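Selter extends stovetop rebate through October

The town of Selter will keep paying residents to replace old gas ranges with electric ones through the end of October. Dinlow Utilities, which runs the program, has approved 1371 applications so far — 310 of them from renters. Each household can get up to $500 back on a new range or cooktop, and forms are available at the Urrego Street office.
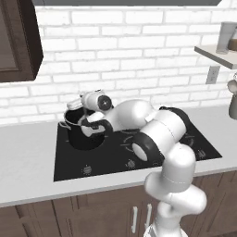
Can renters apply without the owner's permission?

Renters need a signed letter from the owner, sent in with the form.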